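Speaker notes: What the jewelry box remembers
Kitside Library, Thursday evening talk series
Cempaka Siregar

Slide 1, title
Hello, thank you for coming out, and thank you to Joaquín Yáñez for booking the big room (last time we had people sitting on the radiators!). Say who I am: I run the family history evenings at Stedley, and I've been hooked on other people's heirlooms since I was 14. Tonight is about writing down the stories of small things before the stories go missing.

Slide 2, my grandmother's brooch
Tell it slowly. Tin brooch, a swallow, one wing bent. We all believed it came from a sailor. Then in October my aunt mentioned, while peeling potatoes, that Grandma won it at a fair in Skovness by guessing the weight of a pig. PAUSE for the laugh. I had been telling the sailor version for years, and I love the pig so much more.

Slide 3, why jewelry
It gets kept. Coats wear out, letters get damp, but a bracelet goes in a drawer and stays there through four house moves. It's also close to the body, so people remember who wore it and when. Ask the room: who is wearing something tonight that belonged to someone else? Hands up. Take one or two answers, no more, or we'll be here till midnight.

Slide 4, everyday pieces count
My favorite slide! People bring me the gold ring and leave the rest at home. Please bring the rest. The beads from the school play, the plastic bangle, the thing you put on every morning without thinking. In 50 years your grandchildren will want to know what you wore to the grocery store.

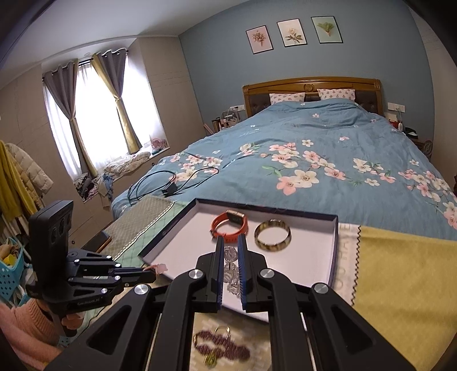
Fitness band, bangle and clear beads in a white box.

Slide 5, the three-line card
Keep this quick and practical. One index card per piece. Line one, what it is. Line two, who had it and how they got it. Line three, how you know. That third line is the one everybody skips, and it would have saved me from the sailor. "Mom told me" is a perfectly good answer. So is "I'm guessing." Write in pencil, tuck the card in with the piece, and take a photo of both together.

Slide 6, the Mahawong evenings
We tried this at the Mahawong community hall and ended up with 72 cards from one street. Read out two: the wedding ring that went down a well and came back up in the bucket, and the necklace two sisters have been swapping every birthday since they were girls. (Both families said yes to my reading these.) If the room is warm, add the cuff link story. If we're past eight, skip it.

Slide 7, how to ask
Don't start with "tell me about your life." Put the object in the person's hand and wait. Ask what they were wearing with it. Ask who was jealous of it! Let them wander off the subject, because the potatoes are where the pig comes from.

Slide 8, your turn
Blank cards and pencils are on the back table, 400 of them, so please take a handful for your neighbors. Questions now, then tea. Remind people to sign up for the spring evenings before they leave, and the clipboard is by the door.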